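# Pando demo collection: questions we keep getting

**What counts as one example?**

One complete go at the task, start to finish, with the operator driving both arms. If you stop halfway to answer the door, throw it out and start over.

**How many do you need?**

1,000 for each task. We have 156 for cabinets. Please stop asking Finn Petersen how it's going.

**Why simulation? Don't you have a real robot in Brerkville?**

We do, and it has one working wrist. The simulated one has two, and when you drive it into a wall the repair is a key press.

**Who picked the kitchen colors?**

The scene generator picks them. Walls, floors, doors and handles get reshuffled every 40 examples so the policy can't decide that "handle" means one particular shade. Complaints about taste go to the generator, which doesn't read them.

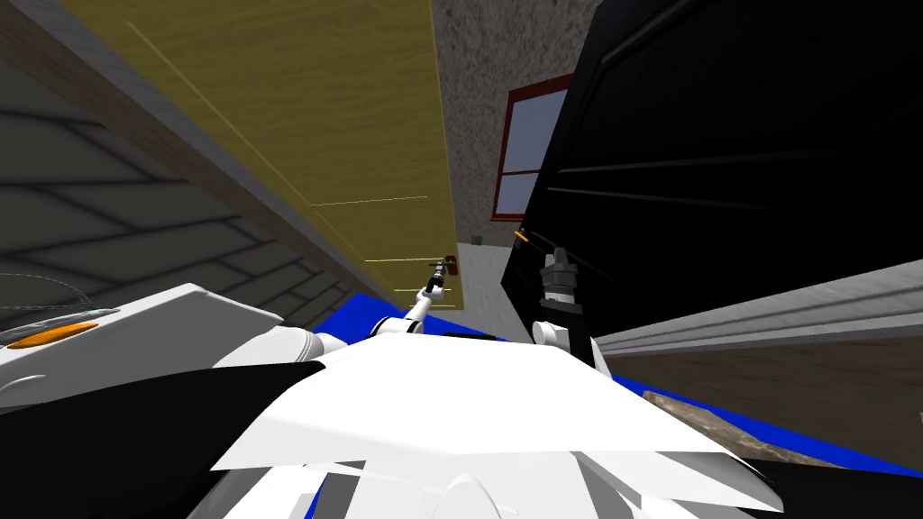 You can ask for a reshuffle early if you truly can't see what you're doing, but put it in the log. Ugly isn't grounds.

**My view is tilted. Is it broken?**

No. The viewpoint gets randomized too. Give it a few tries and your neck will adapt before your brain does.

**Can I use just one arm?**

For a single door, sure. Park the other one somewhere it won't hit anything. For the two-handed tasks, use both, even if you're proud of a workaround.

**I missed the handle and had to grab again. Keep it?**

Keep it if you recovered within 2 tries. Recoveries are useful. Six minutes of poking at a door is a different genre, and Đào, who reviews everything, has seen enough of it.

**Where do the files go?**

They upload to Grellov when you press Save. If the bar hangs at the end, leave it alone. Pressing Save again makes a duplicate, and we had a lot of those in April.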